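Lonham toy swap is back, and it's bigger

I nearly missed the toy swap last year, so I'm telling you early this time – it's on again in June, in the old Trevor Street hall, and the doors open at 9:30 in the morning. If you have kids, or a closet full of things your kids forgot they owned, you'll want to go.

I talked to Asmaa Hamdy, who started the whole thing with two card tables and a borrowed coat rack. Last June 119 families came through. She already has 140 signed up for this one, and she sounded a little scared when she told me! They're adding a second room for puzzles and board games, so the main hall can be all soft toys, dolls and wheels.

The rules haven't changed much. You bring up to 2 bags, you get a ticket for each toy they take, and you spend the tickets on anything you like. Please wash the plush stuff first (my daughter's rabbit came out of the machine a whole different color, so maybe use cold water). Nothing with missing eyes, and no batteries left inside.

Sugeng Gunawan will be at the repair table again with his needles and his giant tin of buttons. He fixed 50 toys last time and says he'd have done more if people hadn't kept bringing him coffee. Small seams he'll do while you wait. Anything worse, drop it off before 11 and pick it up after lunch.

Leftovers go to the play corner at the Ukard clinic. Parking is tight, so I'd take the bus or walk over from the library lot. I'll be the one by the door with far too many tickets in my hand – come say hi. 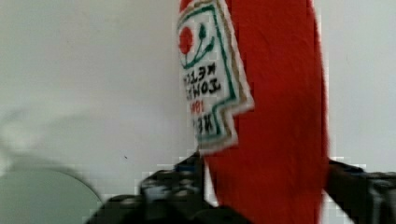 Page 2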